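Betreff: Re: [zelle-wartung] Stoffhülle rechter Arm, Hand, Stellplatz
Von: Fionnuala Madigan
Datum: 14. Juni 2022

Hallo zusammen,

danke für die vielen Antworten auf meine Frage vom Mai, ich hatte mit zwei Mails gerechnet und dann war das Postfach voll! Ich zitiere unten nur die Nachricht, auf die ich mich am meisten beziehe, den Rest habe ich gelesen und ausgedruckt neben der Zelle hängen.

> Moin Fionnuala,
>
> wir hatten bei Womar genau das gleiche Theater mit der Hülle. Der
> Faltenteil muss am Ellenbogen locker sitzen, sonst zieht er beim
> Strecken die ganze Unterarmhülle mit nach hinten und du suchst dir
> einen Wolf, warum die Handgelenksachse plötzlich mehr Strom zieht.
> Bei uns war der Strom 7 Prozent höher als ohne Hülle, und das nur im
> gestreckten Zustand. Kalibriert hatten wir vorher dreimal, alles
> umsonst.
>
> Schau dir auch die Schrauben an der Hand an. Und fahrt ihr den
> Wagen eigentlich immer auf dieselbe Stelle? Ich frag nur, weil
> unser Greifpunkt gewandert ist und am Ende war es der Wagen.
>
> Gruß aus der Spätschicht

Also, der Reihe nach. Mit der Hülle hattest du recht, und ich ärgere mich, dass ich nicht selbst draufgekommen bin. Ich hatte sie nach dem Waschen so schön glatt aufgezogen (sah super aus, wie frisch gebügelt) und damit den Falten jeden Spielraum genommen. Jetzt habe ich sie von der Hand her neu aufgezogen: erst das Unterarmstück bis ans Handgelenk, Naht gerade ausrichten, dann den restlichen Stoff nach oben schieben, bis er sich von allein in Falten legt. Das dauert mit zwei Leuten ein paar Minuten, allein flucht man etwas länger. Den Klettverschluss oben mache ich erst zu, wenn der Arm einmal komplett gestreckt und wieder angewinkelt war.

Ergebnis: Strom an der Handgelenksachse ist wieder da, wo er vor dem Waschen war. Ich habe danach 50 Zyklen im Schleichgang und dann 100 mit normaler Geschwindigkeit laufen lassen und jedes Mal auf die Kurve geschaut wie ein Hund auf die Wurst. Kein Ausreißer mehr.
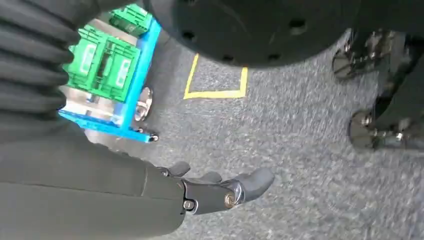

Foto: Fionnuala Madigan / Ostow Instandhaltung

Nun zur Hand. Die Fingerglieder gehen frei, gekrümmt wie gestreckt, da schabt nichts. Die Schraube auf der Handgelenksseite saß fest. Die am Fingergelenk (die mit dem bronzefarbenen Rand) ließ sich noch ein Stückchen nachziehen, nicht viel, aber ich spüre so etwas lieber beim Schrauben als später im Fehlerprotokoll. Ich habe beide mit einem dünnen Strich Sicherungslack versehen, damit man beim nächsten Rundgang auf einen Blick sieht, ob sich was verdreht hat. Wer von euch nimmt dafür Weiß und wer Gelb? Bei schwarzer Hand nehme ich Weiß, aber der Kollege von Doherty schwört auf Gelb und hat mir am Telefon einen halben Vortrag darüber gehalten.

Und jetzt der Wagen, da wird es peinlich. Ja, der blaue Wagen mit den grünen Kisten stand bei uns jedes Mal woanders. Wir haben gelbes Band auf dem Teppich, mit ordentlichen Ecken, aber offenbar hat sich jeder sein eigenes Bild davon gemacht, was an welche Linie gehört. Mal Rolle auf dem Band, mal daneben. Dazu kommt, dass die Rollen auf dem Teppich ein bisschen nachlaufen, wenn man den Wagen nur loslässt und nicht feststellt. Man stellt ihn hin, dreht sich um, und er ist einen Fingerbreit weiter.

Meine Reihenfolge für das Einrichten nach Schichtwechsel ist deshalb jetzt:

- Arm in Parkstellung, Freigabe weg, Schlüssel abziehen.
- Wagen auf seinen Platz, Rollen alle in dieselbe Richtung drehen, feststellen, einmal kräftig rütteln.
- Kisten bis zum Anschlag schieben, Etiketten nach vorn.
- Hülle prüfen: Falten locker, Naht gerade, kein Stoff zwischen den Fingern.
- Referenzpunkt anfahren, im Schleichgang, Hand am Taster.
- Erst dann das Programm laden, bei uns die 419.

Den dritten Punkt mit den Etiketten habe ich eingebaut, nachdem wir zweimal eine verdrehte Kiste hatten. Die Ziffern sind ja groß genug, aber wenn sie nach hinten zeigen, hilft das auch keinem.

Was ich noch nicht gelöst habe: den Abrieb. Am Unterarm, ungefähr da, wo die Naht aufhört, wird die Hülle auf der Innenseite dünn. Von außen erkennt man nichts, man muss sie schon umkrempeln. Ich vermute eine Kante am Gelenkdeckel, habe mit dem Finger aber keinen Grat gefunden. Im Moment klebt dort ein Streifen Filz. Von Mollex bekomme ich angeblich eine Hülle mit doppelter Lage an der Stelle, Liefertermin unbekannt, ich rufe da schon gar nicht mehr an. Falls jemand so eine in Gebrauch hat: Wird der Arm damit spürbar steifer? Und wascht ihr die bei dreißig Grad oder nur abwischen? In der Anleitung, die ich habe, steht beides, auf zwei verschiedenen Seiten!

Ach ja, und zur Frage nach dem Fett, die neulich nebenbei kam: An die Fingergelenke kommt bei mir gar nichts. Der Vorgänger hat dort wohl mal großzügig gesprüht, und ich habe eine Woche lang Fusseln aus den Zwischenräumen gepult. Mit Teppich in der Zelle hat man davon ja reichlich.

Die Stromkurven schicke ich gern einzeln zu, die Liste schluckt keine großen Anhänge. Kurze Mail genügt.

Viele Grüße
Fionnuala

Kontakt zur Listenverwaltung | Liste abbestellen | Nach oben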